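Wiralmont Community Kitchen – progress report, June

The dining corner is back in use. The utensils that used to sit in kitchen drawers are being moved out to the table, starting with the chopsticks.
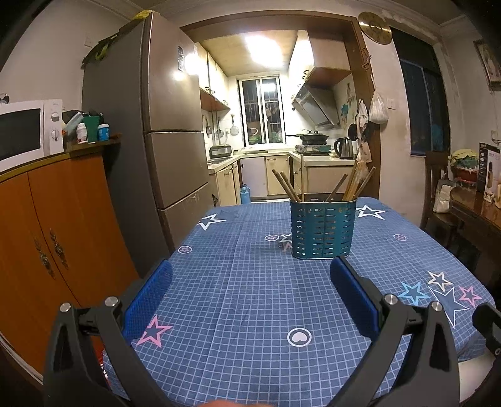 Chopsticks in the teal basket on the dining table.

Fidelina Restrepo has spent 267 of the 2000 granted, mostly on shelving. Two items remain – labels for the cabinet and a second basket for spoons. Eirini Mavromatis will send the receipts with the next report.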